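How does a robot learn where its hand is?
Posted 15/06/2023 in Curious Kids

Shut your eyes and touch your nose. Easy, right? Your brain keeps track of your hand for you. Robots need a lot more practice at that, and I get to help! At the Skevton lab we put a little camera on the robot's wrist, so it sees the world from right behind its own fingers. 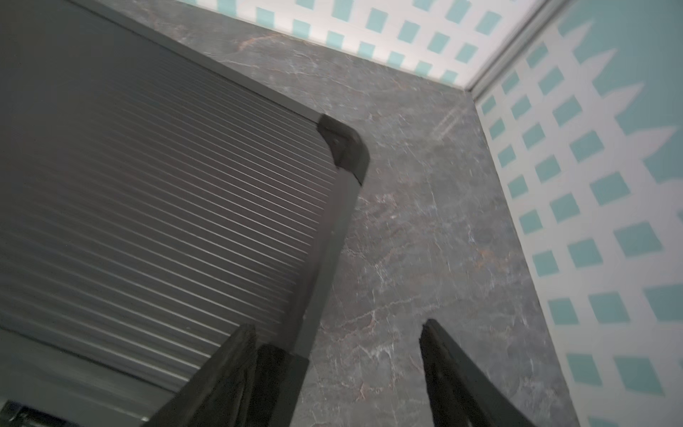 2 min read

See the two black pointy bits at the bottom? They're the fingers. Our project is called Pleletum, and it works a bit like a giant game of "what happens next?" We show a computer one picture from the wrist and it has to guess the one that follows. Then it peeks at the real one and fixes its guess (over and over, way past my bedtime).

Busy patterns make the game trickier. I'm very fond of the aqua and white wall, and the grey surface with squiggly veins all over it. There's a white container in the next one too, over in the top corner. 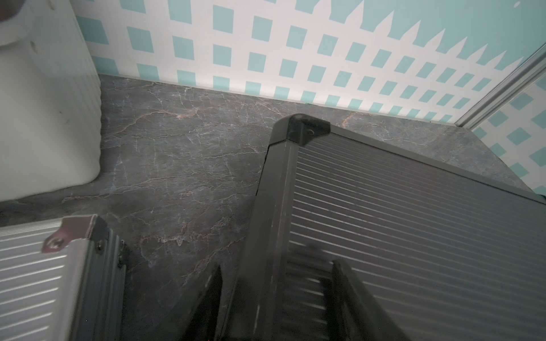 So, did it work?

In May we gave the computer 2,841 guessing turns it had never seen before. It got 2,788 of them right! I did a small dance. Most of its mistakes were in blurry pictures, where stripes smear together and edges go missing. You'd find those hard too, so try spotting the round black knob near the right finger.

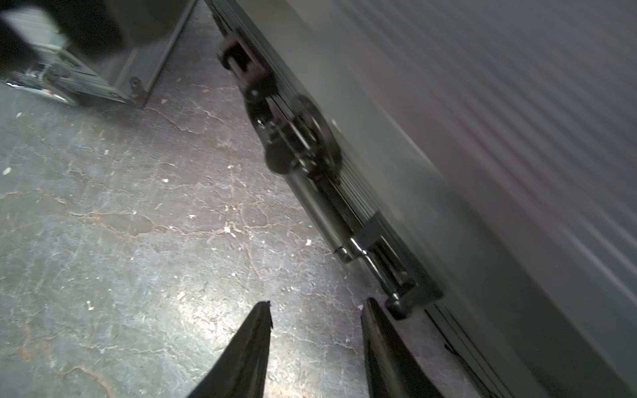 Fingers open over the cracked concrete floor, with a black rail on the right.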